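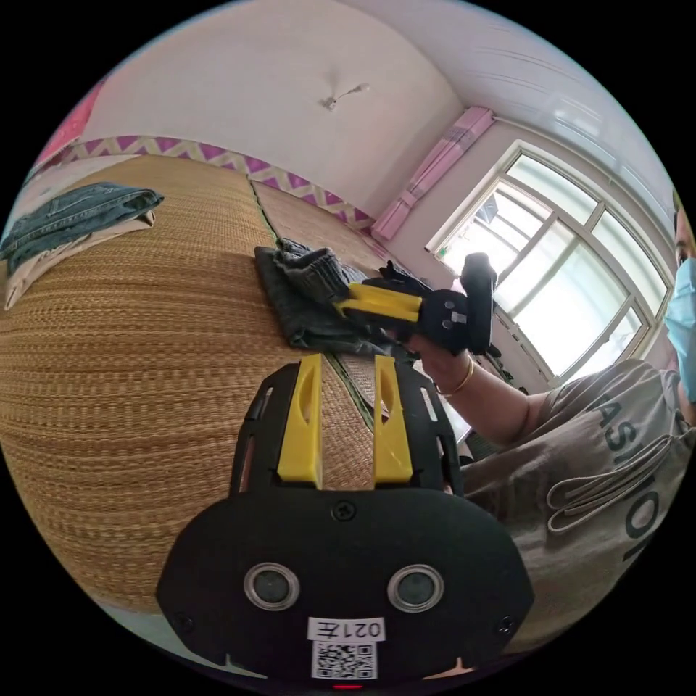
Dark gray cloth, folded, on a mat. Photo: Wivholm

WIVHOLM OPENS SECONDHAND CLOTHING STORE IN DUMTON, PROMISES TO STOP CALLING IT VINTAGE

DUMTON, February - Wivholm, the clothing resale company best known for its mail-order business and its very long returns form, will open its first walk-in store on Thursday at 10 a.m. The store takes over the former Domański shoe shop on Mill Street and will keep the old sign until the new one arrives, so customers looking for Wivholm should look for Domański.

The store opens with 922 items on the rails, 486 of them pants. The company did not plan it that way. Dumton was invited to send in clothes it no longer wore, and Dumton has apparently been holding on to a great many pants.

Every item has been washed, checked for missing buttons and measured with a tape. Price tags give the waist and inseam in inches as measured, and leave out whatever the maker printed on the label. Customers who have been a size 32 since college may want to bring a friend. 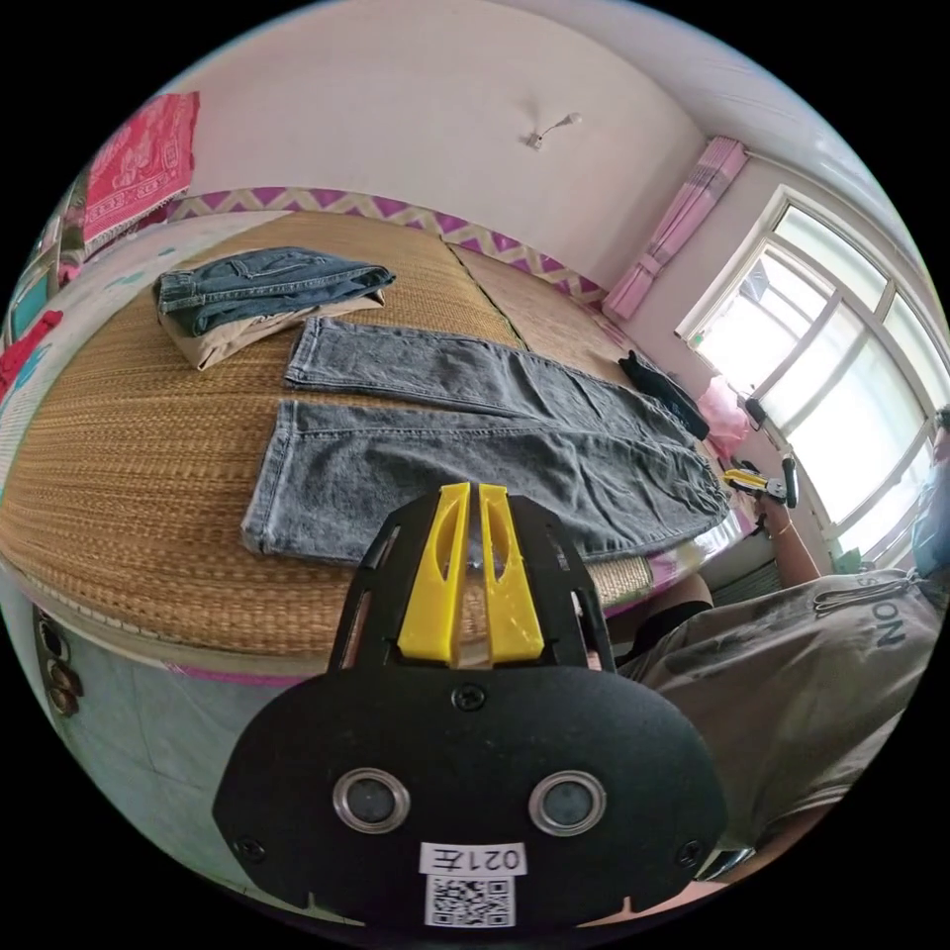
Prices start at $5 and stop at $50, including for coats. Anything still on the rail after two months drops to half price, and after three it goes to Vultholm, the fiber recycler across the river, to be shredded for insulation. Staff are allowed to rescue one item each per month. This rule was added after the first trial month, when the insulation pile came up rather short.

The store will also buy clothes over the counter from Monday to Friday. Sellers can choose cash or store credit, with credit worth a little more. Clean clothes only, please, and empty the pockets first. Wivholm has no further use for grocery lists, though some of them were very ambitious.

There are two fitting rooms, both with doors that close and one with a hook. A second hook is on order.

Opening hours are 10 a.m. to 6 p.m., Monday through Saturday. Parking is behind the building - the entrance is narrow, and the wall has already won several times.

Press inquiries: the Wivholm press desk, Mill Street, Dumton. Sample items can be lent for photography and should be returned folded.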